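We use cookies to improve this site. OK

Print this page | E-mail this page

January, left arm again

Wrist fault came back on run 7, same as run 8 yesterday. Arm stopped mid-reach, brakes on, then droped about a finger's width when Chelsea cleared it. Hands were out of the way – good. Joint 2 temp fine in the log.

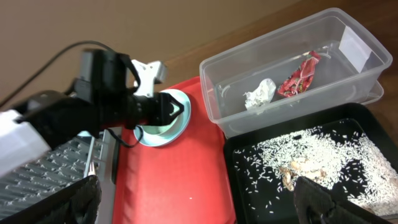
Suspect the cable, pulls tight near full reach. Barry thinks firmware. Swapped nothing yet.

Till sorted: speed at 16 percent, no clearing faults with anyone inside the tape. Jamie to ring Romar re spare connector. Rerun after lunch, log evrything.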